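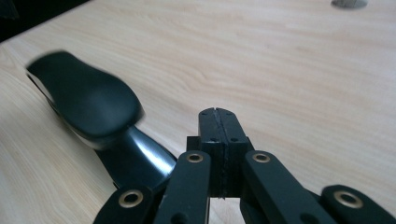

Gerkar Two-Port Laptop Dock: Review

The Gerkar dock is a short aluminum bar that takes power over USB-C and adds two display outputs, a network jack and a card slot. I bought it in November to replace an Eltitz hub that dropped its network link whenever the laptop woke from sleep.

Setup

No driver was needed. Both displays came up at their native resolution, and the laptop charged normally while they were running. The cable is fixed to the body and too short for a laptop on a raised stand - a removable one would have been better.

Network

Copying a 200 GB folder to a wired drive gave a steady 910 megabits per second. After 10 sleep and wake cycles the link came back each time, within 2 seconds.
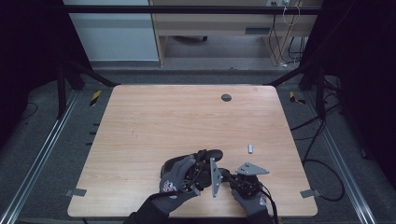 Heat and noise

The case gets warm under a full load, mostly near the card slot. There is no fan. One unit had a faint whine with the second display attached; the replacement does not.

Verdict

Recommended for a fixed desk. For travel, the Eltitz is lighter.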